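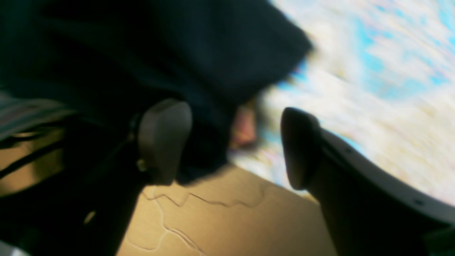

合同上我的职务叫“示教员”。阿古德洛面试我的时候只问了两件事:会不会叠裤子,手抖不抖。我说会叠,手不抖。他点点头,让我下周到Illitz来上班。

我以前在Brustura的一家洗衣店干了很多年,叠过的裤子没法数。老板娘教我,用的时间大概够喝完一杯茶:裤腿对齐,抖一下,对折,再对折,边上用手掌抹平。教完她就出去抽烟了。我想说的是,那时候教会一个人就是这么快,所以后来听阿古德洛讲那套计划,我心里一直不怎么服气。

计划叫Niken。我坐在台子后面,两手各握一支操纵臂,我怎么动,前面那对机械臂就怎么动。手腕上的镜头把过程录下来,攒够了,拿去训练。阿古德洛说,机器看多了自然就会了。我问他看多少算多,他说先攒着吧。

先攒着吧。我父亲往铁皮盒里存钱的时候也是这么说的。

操纵臂不难学,难的是慢。手一快,夹爪就把布拖歪,布一歪,这一条就作废,得按红踏板重来。我头一天上午按踏板的次数比叠成的次数多。帕切科坐在旁边打标签,成功的写“1”,失败的写“0”,写得飞快,有时候裤子还没放下他已经敲完了。我问他怎么知道结果,他说看我肩膀就知道,肩膀一耸准没戏。

“那机器学的是裤子,还是我的肩膀?”

他想了想,说肩膀没录进去。

我把这话跟阿古德洛讲了,他没笑。他这个人讲起数据来就不太听别人说话,讲多样性,讲覆盖面,讲上一轮换了深色布料以后成功率掉下去多少。深色裤子是我最烦的。在显示屏里,褶子和影子混成一团,哪儿是裤腰哪儿是裤脚,我都是凭手上的老经验猜。我猜对了,录像里就多一条漂亮的动作,可是“猜”这一步留在我脑子里,谁也没导出去。
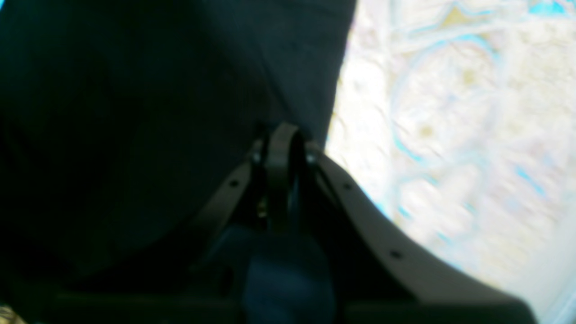
“操纵臂会把布的分量传到你手上吗?”有一天来参观的人问我。

“只能觉出一点关节的阻力,布有多重、有没有夹实,全靠眼睛看。”

他在本子上记了几个字,又去看别的了。

参观的人是Bermúdez来的,听说要投钱。那天阿古德洛穿了皮鞋。他让我先用手操纵叠一条,再切到自动,让机器自己叠一条。我叠的那条很好,我故意叠得比平时慢,边角都压住了。切到自动以后,左右两只夹爪伸下去,捏住,提起来,停在半空。停了很久。然后它做了一个我很熟悉的动作,往回收一点,往左偏一偏,再放下。

那是我的毛病。我右手腕早年在洗衣店让熨斗台砸过,往下放的时候总要先偏一下才使得上劲。它手腕没受过伤,它也偏。

裤子最后叠成了一个歪着的方块。参观的人鼓了掌。阿古德洛说,各位看,它已经学到了人的习惯。他说得像一件好事。我坐在台子后面,两只手还握着操纵臂,忘了松开。

晚上我给帕切科看我的手腕,问他能不能把那些带毛病的录像都挑出来删掉。他把表拉到底,库里是3,411条,全是我录的,差不多条条都偏。

“删了就什么都不剩了。”他说。

“那就再找一个人来录。”

“再找一个人,就有那个人的毛病。”

他说这话时嘴里嚼着面包,好像这事早就讨论过,也早就放下了。我倒是放不下。后来几天我开始较劲,有意把手腕绷直,一条一条地录,一天最多录20条,胳膊酸得晚上端不住锅。直着手腕叠出来的裤子没有以前好看,帕切科照样打“1”。他说系统只认折了没折,不认好看不好看。

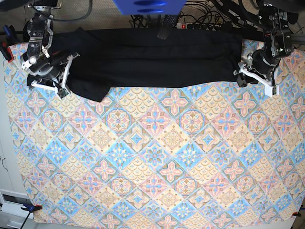

帕切科说,你要是再这么直着手腕录下去,机器就得同时学两个你,到时候它放到一半不知道该听谁的。

我说那它就和我一样了。

不过他说中了。到了十二月重新训练,自动那一档变得很怪,每次往下放之前都哆嗦一下,像是先偏了,又硬扳回来。阿古德洛把回放看了好几遍,问是不是电机的问题,叫人来查了线,又叫人来换了一个关节。查完还是哆嗦。我没吭声。帕切科也没吭声,低头打他的标签。

阿古德洛最后定下来,再录500条,用新协议,腕部姿态统一按文档来。文档有十几页,是他自己写的,我翻到讲裤子的那一节,上面写着“自然下放”。我拿着文档去问他,什么叫自然。

他说,就像你平时在家叠那样。

我平时在家不叠裤子,搭在椅背上。

第二天我照常坐到台子后面,握住操纵臂,踩绿踏板。帕切科喊开始。夹爪在布边上合拢,提起来,到了该往下放的地方,我停了一会儿,想老板娘当年是怎么放的。她手很快,我那时候光顾着看裤子,没看她的手。

“录着呢。”帕切科说。

我把手放了下去。他敲了个“1”。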